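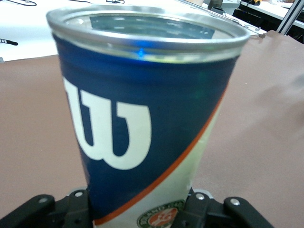
Wilson Roland-Garros Tennis Balls, Tall Can

Product code: 3534
Sold by: Mokadia Racket & Court, Nultberg
Availability: in stock, 251 cans

We do get a little fond of certain things in the shop, and a tall can of tennis balls with a silver rim and a navy label is one of them. The big white W wraps part of the way round, there's an orange stripe running off at a slant, and lower down, on the pale part of the label, you'll find the round Roland-Garros emblem with its green ring. It looks very smart on a shelf, and smarter still poking out of the side of a kit bag on a bright morning in May.

Plenty of our customers pick up a can on the way to the courts at Rumton, and we're always happy to talk about what suits your game – do ring or pop in if you play mostly on one surface and aren't sure which balls to go for. We'd much sooner spend ten minutes chatting than have you go home with the wrong thing!

Looking after them

Keep unopened cans indoors, somewhere cool and out of direct sun. A hall cupboard is fine, the boot of the car in summer rather less so. Once a can has been opened, the balls will slowly lose their bounce whether you play with them or not, so it's best to open one just before you go on court. Older balls are still good for practising your serve, and dogs think very highly of them.

Buying more than one

Order 5 cans or more and we'll pack them in one of our Sirko carry boxes at no extra charge. Clubs and schools are welcome to ask about larger quantities, and we can usually put a price together the same afternoon.

Collection is free from the Nultberg shop, side door after 4pm. Unopened cans can be returned within the month with your receipt.

You may also like: Sirko ball basket (code 856)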